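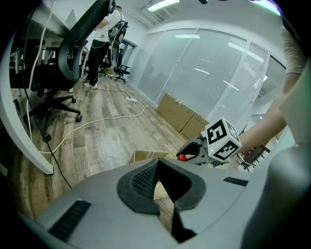

Hello all,

I promised a report from the open day at the Cliltora office in November. I am sorry it is long. First the question from the list, so that I do not forget it.

Faraji Mushi wrote:
> Did they let visitors hold the grippers, or was it only
> watching? We want to bring students in spring and they get
> bored fast when it is only slides. Also, does it need a
> special room?

Yes, visitors could hold them. There were no slides at all, except one page with the numbers. The hand-held gripper is heavier than I expected from the Drudora videos, and after 30 minutes my wrist was tired. I would tell the students to change hands or change persons.

About the room: it is a normal office. Desks, monitors, mesh chairs, cables on the floor. The team told us they prefer it like this, and the chairs are moved between sessions so the recordings are not all the same. For your students I would only say, please look where you walk. 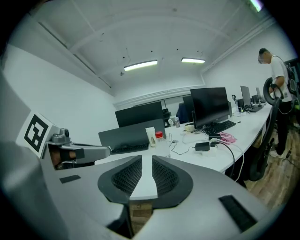 The long desk seen over one of the grippers, with a marker placard behind the metal finger.

The square markers were the part where I learned most. I thought they were for the robot to find the objects, but our guide explained that they give the position of the tool itself. If you cover a marker with your sleeve, you can lose that part of the recording. I did this two times before someone told me.

The numbers from the page, for those who asked me in private: 3,037 recordings were made before the open day, and 1,734 of them were kept after checking. I asked why so many are thrown away. The answer was mostly fast movements and hidden markers. One visitor from Suominen did not agree with how strict the check is, and this discussion took longer than the demonstration - I found it useful, but we missed the coffee.

What I did not see is a robot arm repeating the recorded movement. It was in the program as "if time allows" and the time did not allow. So I cannot say anything about how good the result is, and I would be careful to quote me on it.

Faraji, if you write to them, ask for the morning group. It was smaller, and in the afternoon we waited long for our turn. Also ask if the students can see their own recording on the monitor afterwards. We did not get this, but I think they would like it more than the holding.

I have my notes typed but they are not in good order. If somebody wants them, write to me and not to the whole list.

Best regards to everybody

Recent messages in this list
Re: Flakby meeting room, who has the key
Drudora videos, new link
Re: Re: marker printing, matte or glossy paper
Message 139: list rules (please read)

List archive | Contact the list owner | Back to top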